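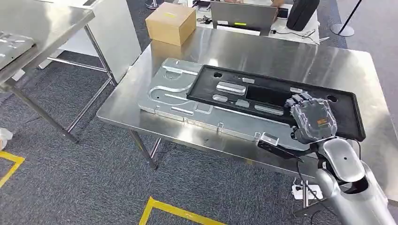 Someone in my replies asked why bother with a written rule for a hand that only moves little metal bits about, surely you just stand back a bit. Fair question, got it 4 times since Wednesday so doing a thread

Standing back is the rule, yes. But back from where?? Everyone has a different idea of "a bit". Hence yellow tape on the carpet. Tape is boring and tape settles arguments

Our wording at Pener, pinched mostly from the Barenix sheet: if any part of you is over the tape, the arm is stopped. Slowed doesn't count. Paused on the laptop doesn't count either, it has to be the proper stop, button in

Second one. Hands never go in the tray while the fingers are over it. Part sat crooked in its slot? Stop, arm parked, THEN fix it. I have seen very sensible people reach in "just quick"

Speed. We cap at 200 mm a second when there's anyone in the room, which feels painfully slow for the first hour and then you forget about it. Pilla run theirs quicker. Their call, their risk assesment, I wouldn't copy it without reading the whole thing

Grip force gets written down too. Number on the sheet, signed, and if you change it you sign again. Had a week where it got changed 2 times and neither was on paper. Never again pls

Cables. Walk the floor before you power up. Anything trailing off the bench gets looked at, power strips go under the table where feet don't. Takes a minute

And the one people fight me on: a good run is not a reason to relax the rule. We were at 95 per cent of parts seated right and someone wanted the tape moved in closer. No. That figure is about the parts, says nothing about your elbow

Someone will say the standards already cover all this. They cover a lot of it. They don't know where your door is or which side you walk in from, so you still have to write your own page

Jemal template is decent if you're starting from nothing, bin the bit on signage and do your own. Ours is one side of A4, stuck up at eye hight

Right, back to it. Will do emergency stops seperately, that one's long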